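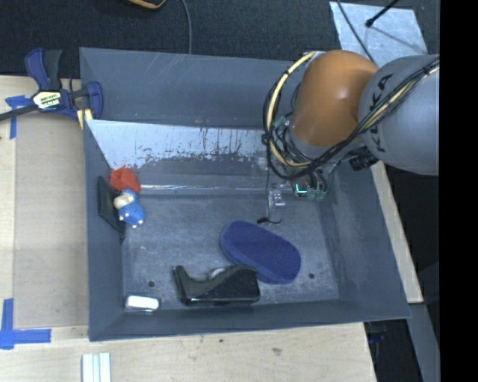
KUKA over the pick bin, tape dispenser and navy oval item near the front wall.

Shared shop bin picking cell, cable routing and bin mounting
August 2022

narkix_cell
Third build of this cell in our shared workshop. Bin is clamped at the left rim and the board on the table has blue tape at its left corners, so I can put it back after other people use the bench. Two questions. Is one bar clamp enough for a bin this size? And should the cable bundle stay strapped over the link, or go overhead?

Hughes18
Clamp is marginal. A hard contact on the far wall will rotate the bin about the clamp. Screw a stop block to the table and keep the clamp for preload.

Prirnora
Disagree on the block. In a shared shop you want the bin to move if the tool hits it. A slipped bin costs a recalibration. A bent bracket costs more.

Hughes18
Set a force limit and you get both. A bin that moves 3 mm without anyone noticing gives bad picks all evening.

narkix_cell
Force limit is set, but I have not tested it near the walls. Log has 1271 attempts so far, and almost 200 of the failures are items lying against a side.

Loan Nghiêm
Then fix wall approach first. Tilt the tool away from the wall and lower the speed for the last part of the descent. On cables, leave them on the arm but check the loop at the joint with the wrist at both limits.

Distum
Overhead is better if you rotate the wrist a lot. Strapped bundles wear at the first strap.

Loan Nghiêm
Only if the strap is tight. Mine has two seasons on it and no wear.

narkix_cell
Will jog to both limits tonight and post the joint angles. Stop block is cut but not screwed down yet.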